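Rowlands Introduces Two-Finger Garment Handling Kit for Small Laundries and Textile Sorters

PRINHAM, May 2020 – Rowlands today announced the release of the Beden garment handling kit, a gripper and software package for businesses that sort, fold or inspect used clothing. The kit is available to order now, with first deliveries planned for December.

Beden is built around a parallel two-finger gripper with slim fingers that close on a small fold of cloth. It is intended for T-shirts and other soft knitwear, which do not hold their shape when lifted and are difficult to pick up with suction tools.

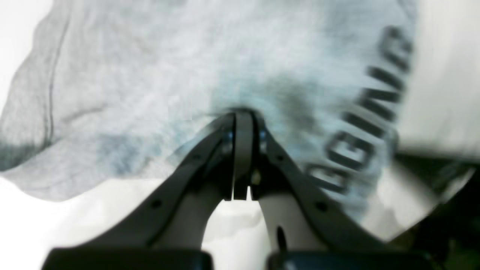 The kit was developed over three years at the company's Prinham workshop and tested at Dinside, a textile sorting center that handles mixed donations. During the trial, Beden completed 1666 picks on single garments laid on a table. Staff at the center were able to change a set of fingers in around 30 seconds.

Each kit includes the gripper, two spare sets of fingers, a mounting plate and a license for the Beden control software. Installation and operator training are offered separately.

Rowlands will accept requests for on-site demonstrations through its sales office in Prinham. Pricing is available on request.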